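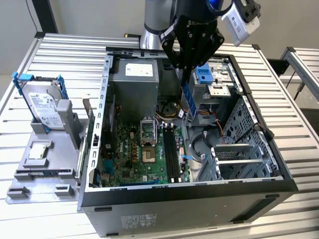 Gripper down in an open tower, parts tray to the left. Cell 2, Tonstead.

Keeping a small cell running: setup, checks and repairs on the PC parts cell
Speaker notes – Femke Dewulf, Clastthorpe, 17 April 2023

We use cookies to remember your settings and count visits. By continuing to read you agree to this. Manage cookies.

Opening

Leave the title up while people sit down. Say who I am and that I look after the cell, I did not design it. Most of what I have to say is about the bench, the tray and the fingers. If anyone came for the software they should go to the Bright talk in the other room after the break.

Ask how many people in the room have to look after a robot they did not install. Wait for hands.

What the cell does, short version. One arm, one bench, one desktop tower lying on its side with the side panel off. Next to the tower is a tray with places for a processor, a hard drive in its caddy, and cards. The arm moves parts between the tray and the tower, both directions. We run it for handling trials, so the same parts go in and out many times. The log stood at 3144 moves when I put these notes together. A move is one pick and one place.

The bench

The bench top is parallel aluminum slats. People ask if we should have bought a solid plate. For us the slats work. We can bolt through wherever we like, and small screws fall through to the floor where we can find them with a magnet. On a solid top they used to roll under the case and stay there.

The downside is that slats let things creep. If a clamp sits across only one slat it can walk sideways over a shift. Every clamp on ours crosses at least two. When we moved the cell in July we forgot that on the tower side, and spent two mornings looking for a problem in the arm program. The case had slid by a little less than the width of a pencil lead. That is plenty to miss a memory slot.

Say this slowly: before you touch the program, check that nothing on the bench has moved. Put a hand on the case and push. Put a hand on the tray and push.

We now scribe a line along the edge of the case and along the edge of the tray. Marker pen rubs off. Use a scribe.

The tower

Side panel off, board facing up. The case is an ordinary one and it has sharp edges, so wear gloves for any work inside it. Unplug it at the wall and leave it unplugged. We don't power it during handling trials at all, and there is a tag on the lead that says so.

Loose wires are the main nuisance. The supply leads want to spring up into the space the fingers need. We tuck them toward the supply side and tie them there with soft ties, then check them at the start of each run. If a wire is up, the arm will find it. It won't always stop, either. A soft wire gives way and the force reading hardly changes, and then you have a connector pulled off the board and you don't know when it happened.

Check the far side too, behind the drive cage. Wires that have been pushed back from one place tend to turn up in another.

The socket on the board: look in it with a flashlight before each run. Do it from straight above. You are looking for anything that is not part of the socket. We have had a sliver of plastic in there twice, both times from a slot latch that had started to split.

The tray

Questions always come up on the tray so give it some time. It is a plate laid out like a motherboard, with raised blocks for the parts we handle. The shape is close enough to the real thing that we can work on a pick over the tray before we let the arm into the case. The Ullden people wanted plain pockets at first. We tried plain pockets and went back, as the picks we had tuned on them did not carry over. 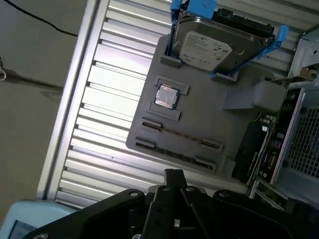
The seat for the processor is the part that wears first. The chip sits between an upper and a lower bracket, and the clearance is small. After nearly 300 placements the inside edges of our first plate had rounded over and the chip could sit turned by a degree or so. You can't see a degree by eye from where you stand. The gripper notices. It closes on a corner, the chip tips, and then it drops.

How we check it now:

Lay the chip in by hand and press one corner lightly with a plastic stick. If the opposite corner lifts, clean the seat and try again.
If it still lifts, change the plate. Don't pack it with tape. I have packed it with tape, and the tape crept out and stuck to the chip.

Check for turn as well. Nudge the chip left and right with the same stick. It should move hardly at all.

The drive caddy is the second thing. The blue rails drop into two holder blocks, one for each rail, and both rails have to be all the way down. If one side rides high, the drive leans, and the arm picks it leaning, and everything after that is wrong by the same amount. Press down on both rails together with two thumbs. A caddy that has been dropped will often spread at the rails and never sit right again. We mark those with a cross and keep them out of the cell.

Slots in the tray. They hold grit. Use a dry brush, along the slot and never across it, as the little contact ridges inside catch the bristles. No spray cleaner on the plate. Our first one went slightly soft on the surface after a week of spray and everything placed on it left a mark.

Pause here for questions on the tray, then move on even if there are more.

The gripper and fingers

Show the spare finger if I remembered to bring it. Pass it around.

Finger pads get shiny before they get worn. Once they are shiny the grip on a card drops off quickly. We wipe the pads every 100 moves with a lint-free cloth and a little alcohol, let them dry, then run one pick of the hard drive from the tray as a test. The drive is the heaviest thing we lift, so if it slips on anything it slips on that. Do the test over the tray, low down. Never over the open case.

Screws on the mounting plate: check them with the torque driver once a week. Check means set the driver, turn until it clicks, stop. Someone at our place checked by tightening each one a bit more for several weeks, and we had to drill one out.

The camera on the wrist. Two jobs. Wipe the lens, and see that the cable is not pulling on it when the wrist turns to the far side of the case. Jog the wrist through its full turn at slow speed and watch the cable the whole way. If it goes tight at any point, give it slack at the forearm. Don't loosen the camera mount to get slack. If the mount does move for any reason, the camera has to be calibrated again before anything else is run. Allow 15 minutes for that with the board already to hand, longer if you have to go looking for the board.

Worked repair: the lean

If time is short, skip the rest and go from here to the last section.

The fault as it came to me: memory stick goes in at one end and not the other. Arm reports a good insert. This went on for three days before I was called down.

What had been tried: the program had been changed twice, the speed had been turned down, the pads had been swapped. All reasonable things but nobody had written down which one came first, so we could not go back to a known state. I restored the last saved program, put the old pads back, and started at the bench.

Case pushed by hand, no movement. Tray pushed by hand, no movement. Scribe lines good. Then fingers. I closed them on a flat steel strip and held a square against it. One finger was sitting out at the tip. It had a small chip of plastic behind it, between the finger and its seat, so every part came up with a slight lean.

Took the finger off, cleaned the seat, put it back, set the screws. Ran it over the tray first, then in the case. It has been fine from then on. We never did find where the chip of plastic came from, though I would guess the same slot latch I mentioned before.

Add the steel strip and square to the weekly list if you have this kind of gripper. It takes a couple of minutes.

The log

We keep a paper book at the cell. Date, move count, what was done, initials. Anything that changes gets a line – pads, ties, clamps, program, parts. If a part is dropped it gets a line even if it looks fine afterward. The Ullden people keep theirs in a spreadsheet and that is fine as long as it can be opened from the cell. Theirs could not be for a while, so entries were made at the end of the day from memory.

Last section: start of shift list, read it out

Tower unplugged, tag on.
Push the case, push the tray, look at the scribe lines.
Wires tied back, both sides of the cage.
Flashlight in the socket.
Chip seated, corners pressed.
Both caddy rails down.
Pads wiped if the count says so.
Wrist through its full turn, slow, eyes on the cable.
One drive pick over the tray.
Write it in the book.

Copies of the list are on the table by the door. The Tonstead version has our torque setting penciled on the back. Use the one from your own gripper manual.

Questions. If asked about cost, say I don't have the figures with me and take their name.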